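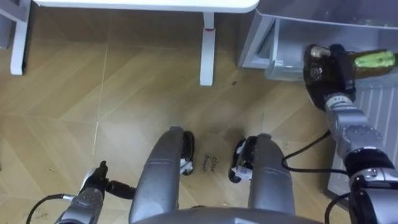 Cursos > Gestión de espacios de servicio > Unidad 4

Tiempo de lectura: 5 minutos

Unidad 4. El cajón inferior del frigorífico y la mesa de apoyo

Centro de Formación Prendergast
Material de lectura previa a la sesión práctica del viernes, aula 121

4.1. Objeto de la unidad

La presente unidad trata el almacenamiento en frío de envases y productos frescos en puntos de servicio de pequeña dimensión: salas de descanso, oficios de planta, cocinas auxiliares. Se entiende por punto de servicio el conjunto formado por un frigorífico, una superficie de apoyo contigua y el suelo comprendido entre ambos. La Unidad 3 se ocupó del inventario y del etiquetado, por lo que aquí se dan por conocidos los términos «lote», «existencia mínima» y «retirada».

El alumnado deberá ser capaz, al término de la unidad, de distribuir el contenido de un cajón inferior, justificar por escrito dicha distribución y cumplimentar la ficha de guardado sin ayuda del docente.

4.2. La superficie de apoyo

Todo guardado comienza fuera del frigorífico. Los envases se depositan primero sobre la mesa, se revisan y se pasan después al cajón. La mesa ha de estar lo bastante cerca para que el operario no camine con el envase en la mano, pero sin invadir el recorrido del cajón ni el arco de la puerta. En las prácticas de este curso se exige un paso libre de 70 cm delante del frigorífico con el cajón cerrado.

Conviene examinar tres aspectos antes de aceptar una mesa como superficie de apoyo: el acabado del tablero, la forma de los cantos y la posición de las patas. Un tablero blanco y mate permite advertir con facilidad los cercos y las marcas de arrastre. Las esquinas redondeadas reducen la gravedad de los golpes de cadera, frecuentes cuando se trabaja de lado. En cuanto a las patas, se comprobará que el pie no sobresalga hacia la zona de paso.
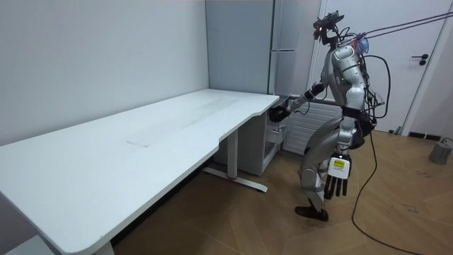 Figura 4.2. Mesa de tablero blanco con esquinas redondeadas y pie en forma de T.

La limpieza del tablero se efectúa antes y después de cada guardado, con paño húmedo y secado inmediato. Las manchas que persistan tras dos pasadas se anotan en el apartado de observaciones de la ficha. No se emplearán estropajos abrasivos.

El suelo forma parte del puesto. El polvo y los restos menudos que se acumulan junto a las patas y frente al zócalo del frigorífico se retiran con mopa seca al comienzo del turno – nunca con el cajón abierto.

4.3. El cajón inferior

El cajón inferior suele recibir dos clases de contenido: hortalizas y botellas que no caben de pie en la puerta. Ambas pueden convivir, siempre que se respeten las reglas siguientes.

a) Se colocan primero los envases cilíndricos, que son los que ruedan.
b) Las hortalizas se sitúan después, sin presionarlas contra la pared.
c) Ningún objeto sobrepasará el borde frontal.
d) Toda botella tumbada irá con el tapón enroscado hasta el tope. Si el tapón es de presión, la botella no se tumba.
e) El cajón se cierra con una sola mano, de forma continua. Cuando ofrece resistencia se vuelve a abrir y se revisa el fondo.

La orientación de las botellas admite cierta discusión. Aleksandra Ostrowski, responsable del módulo de bebidas, prefiere el cuello hacia el frente, para leer el tapón sin mover el envase. El profesor Cavalcanti enseña la colocación transversal, con el cuello hacia una de las paredes laterales, por ser la que menos se desplaza al abrir. A efectos de evaluación se admiten las dos, pero no se mezclarán en un mismo cajón.

La ficha de guardado (modelo 1.523) recoge la orientación elegida en su segunda línea.

4.4. Comentario de un caso

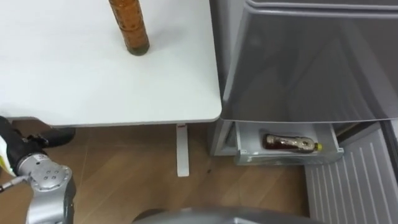

Rebecca Piras

El caso se limita a dos botellas. Una de ellas, alta y de color ámbar, se encuentra de pie en la mesa; la otra, transparente, con líquido pardo rojizo y tapón amarillo, está tumbada en el cajón inferior abierto, con el cuello hacia la derecha. Corresponde, por tanto, a la colocación transversal.

Dos cuestiones merecen atención. La primera es la proximidad entre la mesa y el frigorífico, que permite pasar de una superficie a otra sin desplazamiento, aunque obliga a vigilar el borde del tablero cada vez que se abre el cajón. La segunda se refiere a la botella que está sobre la mesa: si su destino fuera el mismo cajón, habría de comprobarse antes que su altura no supera el ancho interior. Medir con la cinta es preferible a probar con el propio envase, sobre todo si es de vidrio.

Se recuerda que la etiqueta de una botella tumbada debe quedar hacia arriba siempre que la forma del envase lo permita.

4.5. Trabajo para la sesión

Por parejas, se preparará un croquis en planta del punto de servicio asignado, con la mesa, el frigorífico y el cajón en posición abierta. El croquis indicará el paso libre y el sentido de apertura de la puerta. Se adjuntará una ficha de guardado cumplimentada para un cajón con dos botellas y una hortaliza alargada.

La entrega se hará a Hagos Woldegiorgis antes del inicio de la sesión. Las parejas que cursaron la Unidad 3 en octubre pueden reutilizar el plano de entonces, actualizando las cotas.

Lectura complementaria: Cuaderno Sterudgate de almacenamiento doméstico, capítulo dedicado a cajones y cubetas. Disponible en la biblioteca del centro, en préstamo de sala.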